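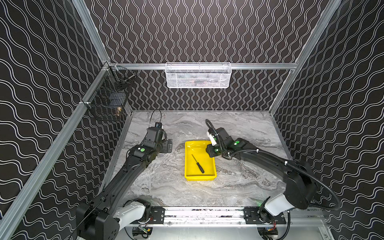 Small bench, everything up on the walls

Print this page | E-mail this page

Quick gallery, Thu 23 May, Clarevville workshop, room 138. People at Itcombe keep asking how we store hand tools on the small bench. Not much writing, sorry, have to lock up by six. Main idea is the table stays clear, one tray in the middle, anything else goes in a hanging basket.

First one up top has the screwdriver lying in the yellow tray. Black handle, thin shaft, on the diagonal. White mesh basket on the back rail, two black wire ones on the left wall, one over the other. That's pretty much the whole system.

The rule came from Afroza Bhuiyan back in March. One tool in the tray at a time. When you want the next one, the first goes back in a basket. Sounds fussy and I complained a lot, then stopped complaining. We used to lose the little drivers under everything and Gayan Bandara would buy more – there's a coffee can of spares in room 167 if anyone wants some, please take them.

Baskets, in general. White one is for long things, screwdrivers, the picks, the long hex keys. It's wide enough that you can lay them flat. Black ones are for short fat things and odd fittings. Lower black basket has a small brass-colored fitting near the front corner in that first picture. It needs to go home, haven't decided where home is. The dark blocky thing next to it can stay.

Tray against the gray and white top, still the only loud color down there. 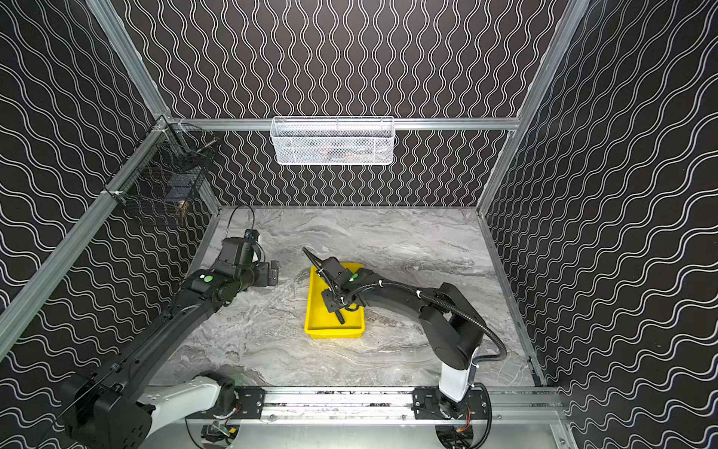 Why a yellow tray and not a black one?

Dark tools disappear in a dark tray. On a bright one you can tell from the doorway if something got left out, and that's the check we do at closing. Any strong color works as long as it's not close to the color of your handles. Low sides matter more, you want to be able to get your fingers under a thin shaft without scraping.

Marble pattern top is a printed look we all argued over. Nilmini Thambiah wanted plain white. I like it, but small silver screws do vanish in the swirls, so screws go in the tray too, no exceptions. Wipe it with a damp cloth, no spray cleaner near the rails pelase. If you get glue on it leave it alone and tell me. Somebody went at it with a blade in March and we had a long talk.

Clear strip along the side of the table, with a little metal bracket up at the corner. It's a raised edge, so a dropped bit that rolls that way has something to run into. Nicest thing on the bench if you ask me. Check the bracket screws when you're wiping down, quarter turn, don't crank on them.
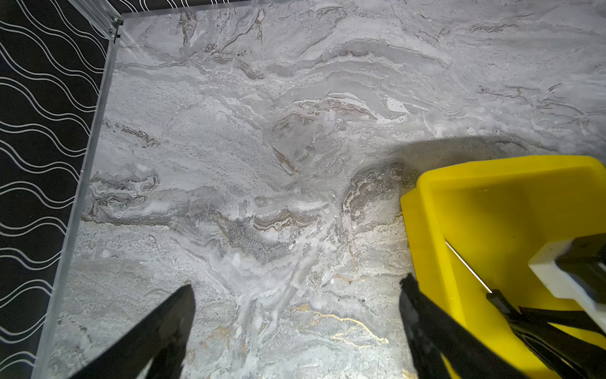
Putting the bench back at the end of the day

Same order every time, takes a couple minutes.

Tray first. Whatever is in it goes up in a basket, long things in the white, short things in the black. Then look at the bottom of the tray for crumbs and bits of wire. Tip them in the trash, not on the floor (Jamila Kodikara sweeps Fridays and she has noticed).

Then the table, damp cloth, back to front. Lift the tray, don't slide it – the bottom picks up grit and leaves marks.

Tray back in the middle, long way running back to front.

Last thing, baskets. Nothing poking through the mesh where a sleeve could catch it. Anything that doesn't belong on this bench goes on the shelf by the door and Sewwandi Gunawardena sorts it when she's in. If it's still there after 2 weeks it goes in the Baltau box and you can ask for it nicely.

Scuffs on the inside of the tray are fine, stop asking for a new one. We have $300 for the whole bench this year and I want labels for the baskets first. Paper ones fell off. Looking at the clip-on kind, if anybody has used them on open wire let me know if they rattle.

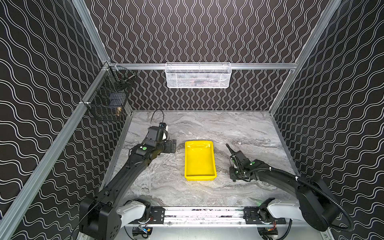

Nothing in the tray, a few faint scuffs. White basket on the back rail, black wire one on the left wall, brass-colored bit down near the front of it.

Couple of people asked about hanging height. Ours are low on purpose so the shorter folks can see in. The white one is harder to see into through the mesh so give it a proper look from above when you put stuff away.

More pictures when the labels are on. Itcombe lot, send me yours, espescially the drawer bench.

Print this page | E-mail this page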